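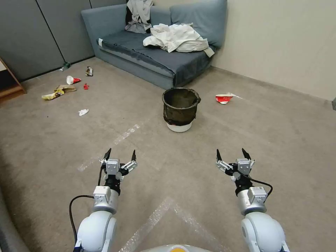 Evaristo Cuautle has written death notices for families in Cervantes since he left the funeral trade, and he still does most of the work by hand. He meets relatives at home when he can. People talk more easily there, he says, on a sofa, with the carpet not yet cleaned and bits of litter still on the floor. "If they've tidied up for me, they've usually tidied up the story too," he said when we spoke in January.

A first visit lasts two hours at most. He asks for the full name, the dates and the survivors, and gets those on paper before anything else. Then he asks what the person was called at home.

"The nickname gets you further than the job title," Cuautle said. "I had a family tell me their father was a machinist at Cerkard, and that was all they had for me. Then his sister said everyone called him Umus, and they were off for an hour."

Nobody in the family agreed on where the name came from. He printed it without an explanation.

Most of his notices run to 175 words, the length the local paper prints at its base rate. The longest he has written was 1,575 words, for a school bus driver with 4 children who each sent in their own version. He put them together over a weekend and read the result to all of them on the phone.

The hard part is the list of survivors – who is on it, and in what order. Former spouses come up often, and so do stepchildren. Cuautle doesn't decide. He writes down what the person paying for the notice tells him, then asks once whether anyone has been left out.

"I ask it the same way every time," he said. "Sometimes there's a long silence and then another name."

He won't guess at a cause of death, and he leaves out home addresses because of burglaries during services. He used a program called Cakurer for a while to fill in standard notices, but dropped it after it put the wrong church in one of them. The family had to call 60 people.

His own notice is already written. It is in a kitchen drawer, and his wife has made corrections to it.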